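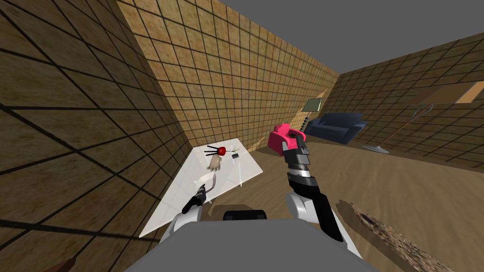 Unano Sim Rooms – gallery

Welcome to the gallery of Unano, the simulation package from Lakex for teams who train two-arm robots. The package has 43 furnished rooms and 200 small objects to put on the tables. All views come directly from the simulator, without retouching.

Tiled room, robot's view
One gripper is over the white table, the other – the pink one – is held up above the wooden floor. Gripper colors can be changed in the settings file.

Furniture
The dark blue sofa and the floor lamps belong to the Greco set, which is included in the basic license.

Trial
You can try three rooms free for 20 days. For school prices please write to Colin Sedgwick at our Uludlow office. New rooms will be added in November.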